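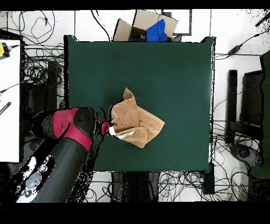 A tan towel on a green table.

Last updated: December

Councils on the coast have come to treat the seasonal pop-up shop as a cheap fix for an empty main street. The Dondden program is the usual model: a vacant unit, a short licence, a nominal rent and a shared till. I think the licence term is wrong, and the rent matters less than its critics suppose.

A maker taking a unit in Brendness signs for three weekends. Fit-out takes most of the first. Card terminals, public liability cover and signage are fixed costs, and they are the same for three weekends as for a full quarter. On takings of $3977, one ceramics stall cleared $3016 before wages. Spread over a longer term, the same set-up cost would hardly register.

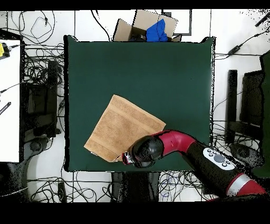

Landlords object that a longer licence ties up a unit they might otherwise lease. The Flasbridge arcade is a fair test of that claim. Its corner unit was held back from the program for a permanent tenant and stayed dark through two summers. A break clause with 14 days' notice would have protected the owner at no cost to the stallholder.

Kiều Nông, who runs the Lumenta candle stall, put the case to council in a submission of some 50 pages - longer than it needed to be, but the cash-flow tables are sound. Her repeat customers appear in the fourth week, after the present licence has lapsed.
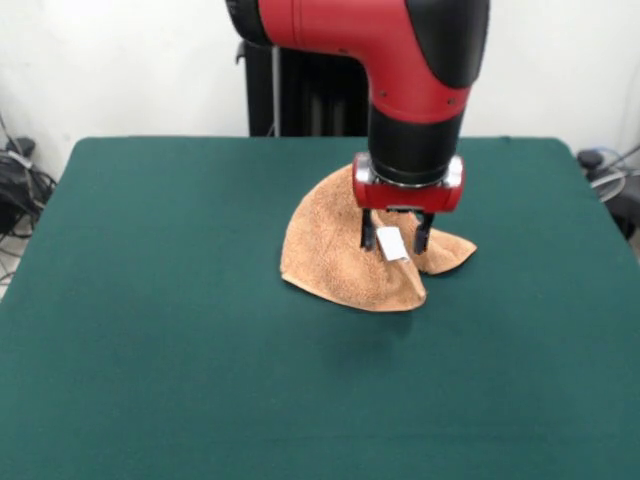
The rent subsidy could be halved to pay for the change. Most stallholders I have spoken to would accept that trade. Council should put a quarterly licence to tender before the winter program is set, with the break clause in the standard form.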